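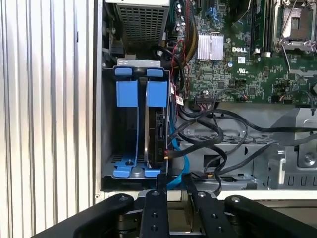
Getting a drive out of an old desktop is a two minute job by hand and a horrible one for a robot arm. We spent most of October finding out why. Easy part first. Anything with a color on it, the arm's wrist view finds fast, so on a Dell tower like ours the blue carriers are the handle and the landmark both. Aim for the latch at the top of the carrier, never the bare metal of the drive. Gray cage, gray bracket, gray case floor, all the same to a vision model when the light is bad. If your tower has no colored plastic, a strip of blue painter's tape on the part you want grabbed gets you most of the way.

These tips come out of the bench work on our pull-the-drive study, which we call Steltum. Written up quick for people with an arm in the garage or a school shop. Full write-up is comming, this is just what you can use now.

What we tested

One task. Open tower, side panel already off, take the drive out in its carrier and set it down. Two ways of teaching it. First way, a person steers the arm through the whole job start to finish and we record it. Second way, we cut the job into short pieces (reach, unplug, squeeze, lift, set down) and record each piece by itself, starting from a slightly wrong spot on purpose.

We logged 1,153 tries in all. Full run training got 65 good pulls out of 278 tries. Short pieces training got 235 out of 278, same bench, same arm. The other tries were practice, cable trials and stuff we broke, they are not in either score.

So tip number one is the short pieces. Don't record perfect runs. Record recoveries. Start the fingers a bit too far left, a bit too high, tilted, and show it how to get back. The arm is going to be off most of the time anyway.

Before you start

Unplug the power cord from the wall. Press the power button once after and hold it. Then touch bare case metal before you touch any board.

Lay the tower on its side, open side up, and clamp it or put it on a rubber shelf liner. The cheap kitchen drawer kind works great. A case that slides a quarter inch ruins the whole recording.

Take the CPU out if it's worth anything. Socket pins bend if you look at them wrong and a metal finger won't feel it. Keep the path of the arm off that half of the board, come in from the drive side.

Window light off, lamp on. Bare sheet metal throws glare and it moves all afternoon. We got our best numbers after 7 p.m. with one desk lamp bounced off the wall.

Cables

Cables were the whole problem. More than half of the failed pulls in the full run set had a finger snagged under a cable, and the arm just kept lifting.

Tie back whatever you don't need moved. Twist ties, not zip ties, you'll be undoing them all day.

Leave the ones that are part of the job. If you tidy everything the arm learns a tidy case and falls over on a real one. We shuffled the loose cables by hand between every recording, ten seconds, no thinking about it.

Colored data cable if you have a choice. Black on black over a dark cage is hard for anybody.

Pull by the plug. Obvious for people. For an arm you have to show it, again and again, fingers on the plug body and not the wire. We ended up recording the unplug piece twice as much as any other piece and wish we'd started there.

Some data plugs have a little metal clip. Two flat fingers can't press the clip and pull at the same time, not ours anyway. Do those by hand and let the arm do the rest, and write that down in your results so you're not fooling yourself.

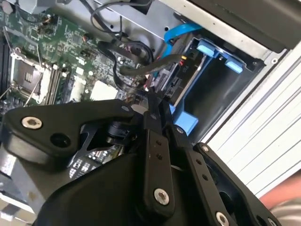
Do you need a second camera, or is one on the wrist enough?

One on the wrist was enough for the squeeze and the lift. For the reach we got better pulls with a second one on a gooseneck looking down at the case, and a ten dollar webcam did fine. If you only have the one, back the arm off and let it take a look before each piece starts.

Squeezing the carrier

Slow down for the last inch. Half speed, then half again.

Carrier tabs have some give to them, which is nice, you can squeeze a little too hard and get away with it. Too light is worse. The carrier comes up crooked and jams in the cage, then you're prying it out with a butter knife.

Grippy fingers help. Strip of bike inner tube, double stick tape. Replace when it gets shiny. Fung-ping Liu tried silicone baking mat cut into strips and liked it better, I thought it peeled too soon. Either one.

Lift straight up a half inch, stop, check, then go. That stop is its own piece in our training and it saved a lot of pulls. A snag shows up right there and the arm can put it back down.

Check your screws. Shaking loosens the finger screws and the tips drift, and then everything you recorded last week is a little bit wrong. We put a dab of nail polish across each one so you can see if it turned.

Keeping score without cheating

Decide what a good pull is before you start. Ours was drive out, carrier whole, no hand on anything.

Swap which method goes first every session. Bench warms up, people get better at setting up, and the second one always looks smarter then it is.

Write down the failures in words. "Missed" is useless. "Left finger under cable" tells you what to record next.

Don't count the ones where you helped. Even a nudge.

What we haven't sorted out

Carriers with screws in place of tabs. Shin, our other setup with the narrower fingers, does ok on those but the runs are too few to say anything. Slim cases are no good so far, the wrist won't fit. Next up is putting the drive back in, same short pieces idea. Tried it for one evening and got the plug seated twice. Will add to this page when there's more.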